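Braddale Park Complaints, a data card
Version 3, July 2021
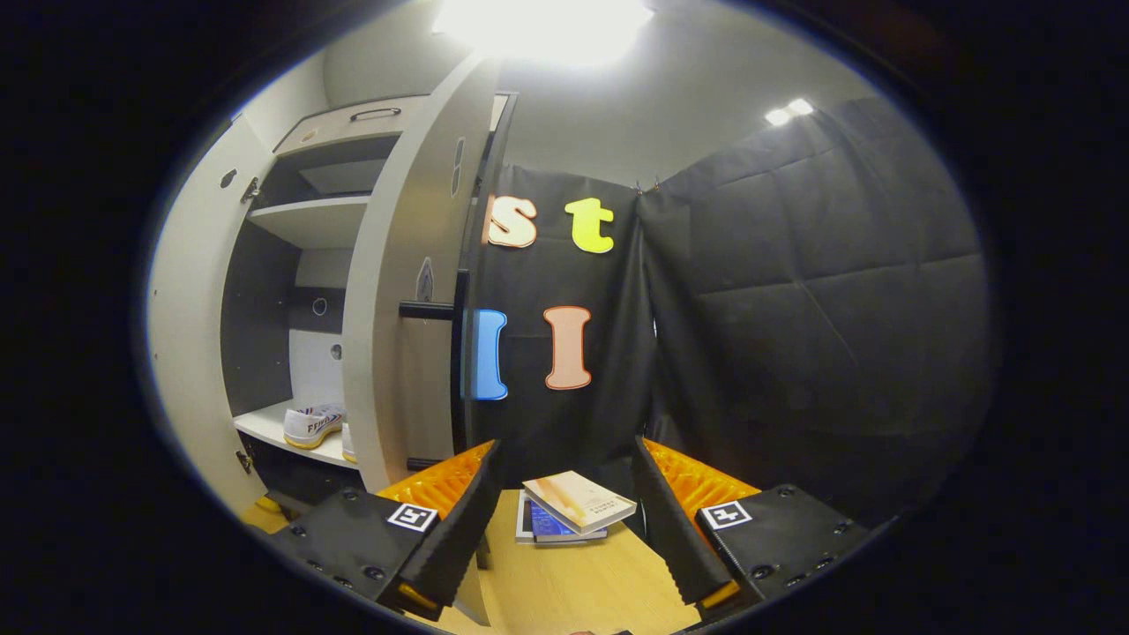

What is in the file? Complaints sent to the town of Braddale over its parks and playgrounds, one per row, 1,366 in all. Dogs account for 651 of them. Geese should have done better.

Coverage
17 parks, from Tostmont Green down to the strip of grass behind the bus depot, which the town insists is a park.

Columns
park – name as the town spells it this month
topic – dogs, noise, teenagers, litter, lighting, other
text – the complaint, with names and phone numbers removed
reply – what the town wrote back, often blank

Known problems
Topics were assigned with Adia, our sorting script, which files anything containing the word "bark" under dogs. Complaints about tree bark are in there too. We fixed some by hand and then it was lunchtime.
Capital letters are as received. There are a lot of them.

Use
Free for any purpose except finding out which neighbor wrote in about your trampoline.

Next release
September, with the swimming pool added.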